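How to Floss Properly (and Keep Doing It)
Posted by Rónán Brophy, February 27, 2025

Brushing does not reach the sides of your teeth where they touch each other. Floss does. The job takes a few minutes once a day, and most people who say floss hurts or snaps are using too little of it.

What you need
A roll of waxed floss or dental tape, a mirror and clean hands. Waxed floss slides more easily between tight teeth. If you have wide gaps, use tape or small interdental brushes.

Step 1. Break off a piece as long as your forearm. Wind most of it around one middle finger and the rest around the other. Leave a short length between your hands to work with.

Step 2. Hold the floss tight between thumbs and index fingers. Ease it between two teeth with a small back and forth motion. Do not snap it down, as it can cut the gum.

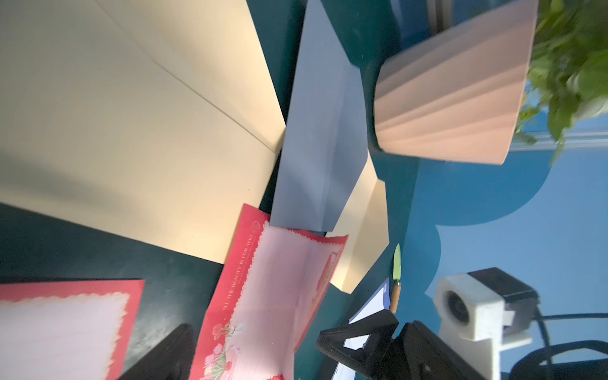

Folded paper beside a leafy plant behind a pink ribbed planter.

Step 3. Curve the floss into a C against one tooth. Slide it up and down a few times, going just under the gum line. Then curve it the other way and clean the neighboring tooth before you move on.

Step 4. Wind on a fresh section for each gap. Start at the same back tooth every time so you don't lose your place – upper teeth first, then lower. Remember the back side of the last tooth in each row.

Step 5. Rinse with water and throw the floss in the trash. It should not go down the toilet.

If your gums bleed
A little bleeding is common when you are new to flossing. Keep going gently. If it hasn't eased off after a week or two, or your gums are sore or swollen, see your dentist. 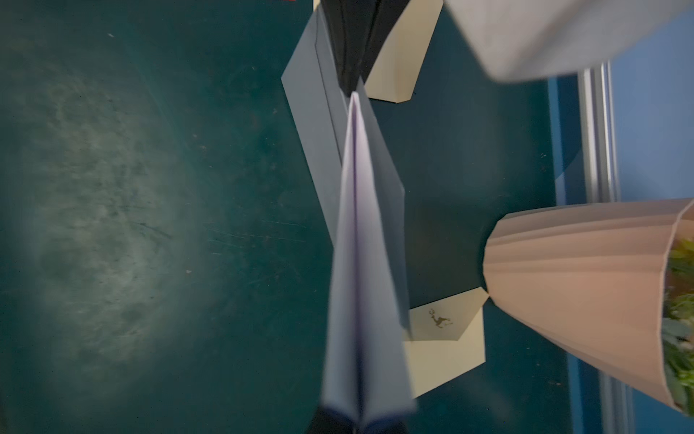 A white paper airplane with a larger gray folded shape behind it.

Braces and bridges
Regular floss won't pass a wire or a bridge on its own. Use a floss threader, or buy the precut kind with a stiff end. Feed the stiff end under the wire, pull through until you reach the soft part, and clean as in Step 3. Allow 5 extra minutes at first.

Morning or night is up to you. I do mine before brushing at night – the floss sits next to the toothpaste.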